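[sesten-users] Re: Wrist camera only for door opening? Results from our randomized kitchens

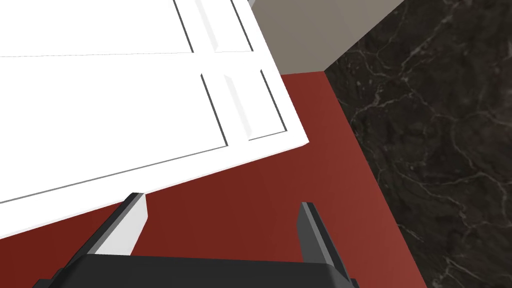
Wrist view in one of the randomized kitchens: white cabinet door, red surface below it, dark marble to the right.

Date: September 2, 2022
List: sesten-users

Hi all,

Picking up the thread from last month, sorry for the long gap. The original question, for those who joined since:

> We are training a door-opening policy in Sesten and would like to drop
> the overhead camera completely, so the policy only gets the wrist image
> and the joint state. In our first runs it does fine on the kitchen it
> was trained in and falls apart as soon as we change the cabinet color.
> Two questions. Has anyone gotten a wrist-only policy to hold up when
> the materials change? And if so, did you randomize the textures, or
> the shapes, or both? We only have one GPU box to spend on this, so
> I would rather not try every combination.
>
> Also, does it matter when in training you switch the randomization on?

Short answer: yes, it can hold up, and I'm pretty excited about how well! We've been running almost exactly this setup at Trosudby since January, and the last batch finished over the weekend, so I can finally give you numbers instead of hunches.

Setup first. Everything is in simulation, Sesten's stock renderer, no fancy lighting. The policy sees one wrist image plus joint positions and gripper opening. We generated 1,000 kitchens for training and kept another 329 aside for testing, with no cabinet model shared between the two sets. The task is to get a hinged door from closed to mostly open. Demonstrations come from a scripted planner that knows where everything is, and the policy is trained by plain imitation on those.

What we compared:

Textures only. One set of cabinet shapes, with walls, floors, counters and doors each drawing their own material at random. You get some truly ugly kitchens this way (see the picture, that red against the marble!) and they turn out to be very useful ones.

Shapes only. Panel layout, door size and hinge side all vary, and every material stays fixed.

Both together, from the first training step.

Both together, but phased in. Shapes vary from the start, and the textures start changing after a third of training.

On the held-out kitchens, the textures-only policy opened the door in 41 percent of trials. Shapes only was a good bit worse, 26 percent, and when you watch the rollouts you can see why: change the door color and the arm drifts off toward whatever looks most like the old cabinet. Both from the start gave us 68 percent. Both phased in gave us 77 percent, which made me get up and walk around the room for a while.

So to your last question, yes, it seems to matter when you switch it on, at least for us. My guess (and it is a guess, I'd love to be corrected) is that with a wrist camera the policy first has to learn how edges move across the image as the hand moves. A door edge coming closer looks much the same whatever color it is, but if the colors are jumping about from the first batch, that signal takes longer to find. Once the policy has it, the wild textures mostly teach it what to ignore. We tried the reverse order too, textures first and shapes later, and it came out level with doing both from the start, so order alone isn't the whole story.

Some practical things that cost us time:

Randomize each surface separately. Our early version picked a palette per kitchen, so a pale door nearly always came with a pale counter, and the policy learned to lean on that. Splitting the draws was a two-line change and it helped more than anything we did to the network.

Keep the fingers in view. We tried tilting the wrist camera up to see more of the door, and grasping got clearly worse. With the fingertips along the bottom of the image the policy has something fixed to measure the door edge against. I'd give up a fair amount of view for that.

White doors are the hard ones. A white door with a recessed panel has a lot of soft gray lines on it, and the policy sometimes goes for the panel groove when it should go for the outer edge. Most of our remaining failures are of this kind. Adding more white doors to the mix helped a little. A crop centered between the fingers, fed in as a second input, helped more, but I have only one seed for that so please don't quote me on it yet.

Don't randomize the gripper color. We did, for completeness, and it only slowed training down.

On compute, since you mentioned the one box: a full run is 21 hours on a single card for us, rendering included. If you can only afford one, do the phased version. I wouldn't bother repeating the shapes-only run, except as a sanity check on your data pipeline.

What I can't tell you is how any of this carries over to a real arm. We have a real kitchen corner coming together at Halteston, but there are no trials from it yet. I also haven't tried drawers. The hand moves in a straight line there, so I'd expect the wrist view to be easier to use, but the handles are smaller and that may cancel it out.

One more thing that surprised me. We had been generating up to 2,000 demonstrations per setting and assumed more was simply better. With the phased schedule, cutting that in half cost us only three points. With both-from-the-start it cost eleven. If rendering is your bottleneck, that may be the most useful line in this whole message.

The kitchen generator is the Shehu plug-in with our patch for the separate material draws. The patch applies cleanly to the current release, and I'll post it to the list as soon as I've removed the hard-coded paths (there are many, and they are all mine). The phasing is a single number in the training config, the step at which texture draws begin. I haven't tuned it at all beyond trying the one-third mark, so if somebody wants to sweep it, please do, and send the curves here! I'd especially like to see what happens with a gradual ramp in place of a hard switch.

Could you also say which camera angle you're using, and whether your fingers are visible through the whole approach? If they drop out of view near the door, I'd fix that before touching the textures.

Best,
the door-opening people at Trosudby

_______________________________________________
sesten-users mailing list
To unsubscribe, send a message with the word "unsubscribe" in the subject line.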